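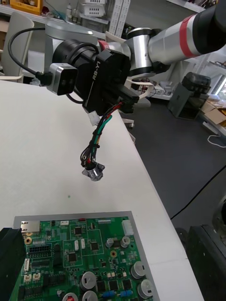

Cable Harness and Control Board: Report on the Assembly Work
Flurina Prantl and Hubert Pichler
Submitted 21st June

1. Introduction

In our project we studied how the wiring of a small control unit can be made easier to assemble and to repair. The unit comes from a ventilation device of the company Tindwood, which gave our school at Renville several used units in December. Our supervisor asked us to look at the board, the tray and the wire bundle, and to write an assembly instruction that a first-year student can follow.

2. Starting situation

In the old units the wires were led freely between the board and the housing. When we opened the first one, we needed a long time to understand which wire belongs to which pin. Two wires had the same color although they had different functions. The drawing that came with the units was for an older version, so we could use it only for the power side.

3. The wire bundle

We decided to keep four colors: red, green, black and white. The wires are cut to 345 mm. Our first bundle was shorter, 186 mm, and this was enough on paper, but the cable was under tension when the cover was opened. We made it again from the beginning.

For holding the wires together we compared spiral wrap, textile tape and small black zip ties. The textile tape looks the best, but it is difficult to remove when one wire must be changed. We chose the zip ties. They should be pulled only so far that the wires can still move a little. Hubert pulled the first ones too strongly and left marks in the insulation, therefore this point is now written in bold letters in the instruction.

4. The board

The board stays on its gray metal tray during the whole work. It should be held at the tray and never at the capacitors, which stand high and can be bent easily. Before the bundle is connected, the board is checked for small pieces of insulation and solder between the pins of the black header. We use a soft brush for this.

5. Testing

Each wire was measured for continuity, first with the bundle lying flat and then while we bent it by hand. Afterwards we opened and closed the cover 70 times. One crimp contact on a green wire failed. We think that the insulation was also inside the crimp, and we have added a drawing of a correct contact to the instruction.

6. Open points

We wanted to do 1000 movements of the cover, but there was not enough time for this. Also the labels for the wire ends are still missing.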